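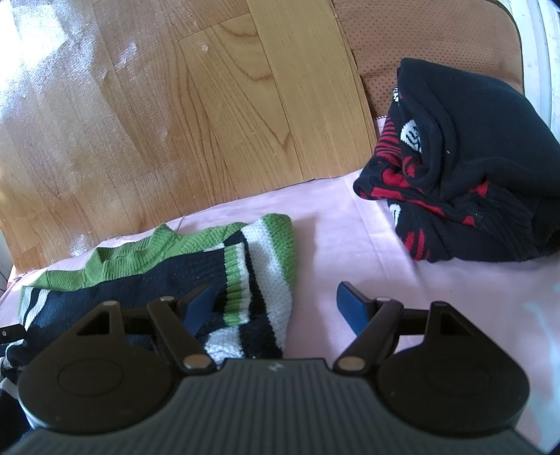
**Ticket 2155: Fastball readings dropping after the third inning**
**Product:** Plerevum pitch tracker, home plate unit
**Club:** Skirkotberg Baseball Club
**Opened by:** Ottavio Valentini
**Status:** Closed

---

**Ottavio, first message**

Hello there, and thanks in advance for reading all of this, as I do tend to go on a bit. I keep the pitching numbers for our seniors, and we've been using the Plerevum unit behind home plate since the start of the season. Everyone loves it, the pitchers especially (they crowd round my laptop between innings like kids at a lolly counter).

My trouble is with the four-seam fastball. For the first three innings the speeds look just as I'd expect, and then they sag. It's the same for our starter and the other side's starter, and the relievers come in slow from their very first pitch, which made me suspicious. Our catcher swears the ball is coming in as hard as ever and has the sore hand to show for it. The curveballs and changeups look fine all the way through.

I've exported the last 300 pitches and attached the file. Could you have a look and tell me whether it's the unit, the settings or me?

---

**Support**

Hi Ottavio, thanks for the export, and please never worry about the length! Could you try these before your next game and let us know how you go?

1. Open **Settings > Mound** and check that the release distance matches your ground.
2. Turn off **Auto pitch type**, so that you're tagging pitches by hand.
3. Leave the tablet plugged in for the whole game.

Also, which scoring program are you sending the readings to?

---

**Ottavio**

Good evening. We're on Cantero for the scoring, and have been for years. I did all three of the things on your list.

- The release distance was right. I got the tape measure out and went over it twice, with our second baseman holding the other end and complaining about his tea getting cold.
- Auto pitch type is off now. It's slower going, but I quite enjoy it.
- The tablet was plugged in from warm-ups to the last out.

The same thing happened, I'm sorry to say. Lovely numbers early, then the fastball went soft in the fourth. One odd bit: I wrote down a few speeds straight from the Plerevum screen, and they were higher than what ended up in Cantero for those same pitches. I should have thought to do that weeks ago.

---

**Support**

That's a really helpful clue, thank you. If the screen is right and the scorebook is wrong, the unit is measuring properly and something is changing the number on the way across. Do you use anything between the two? Some clubs run a bridge program so that they can show speeds on the scoreboard.

---

**Ottavio**

We do! We have Umon running on the old laptop in the scorer's box. It feeds the scoreboard and passes the readings along to Cantero. It was put in before my time and I'd more or less forgotten it was a separate thing, as it starts up by itself with the computer.

I've had a poke about in it this afternoon. Under the output options there's a line that says "Speed source", and it's set to "Release, then plate after inning 3". I've no idea who would want that. Would it explain things?

---

**Support**

It would indeed. A fastball is always slower at the plate than out of the hand, so switching from one to the other partway through a game will look like a tired pitcher. Off-speed pitches lose less along the way, and we can see in your file that they drop a little too. It's just easier to miss.

Please set "Speed source" to **Release** for all innings, save, and restart Umon. Your original readings are still stored on the Plerevum unit, so you can send them across again with **History > Resend** and Cantero will replace the old values.

---

**Ottavio**

Well, I'm delighted. We played this morning with the new setting and I checked the screen against the scorebook right through to the ninth. They matched on every pitch I looked at. Our starter did lose a bit of zip in the seventh, but he's entitled to by then and I could see it with my own eyes.

The resend worked for the older games as well, apart from one in September where the file won't open. I have that one on paper, so I'll type it in some evening when there's nothing on the telly.

I owe an apology to our left-hander, who had been told to rest his arm on the strength of my graph. He's been very good about it and is looking forward to getting back on the mound.

Please do close the ticket, and thank you both for your patience. If you're ever out our way, come and watch a game and I'll shout you a sausage roll.

---

**Support**

Closing this one now. Thanks, Ottavio, and best of luck for the rest of the season!

**Resolution:** Umon speed source changed to Release for all innings. Past games resent from unit history, with one September file unreadable and to be entered by hand.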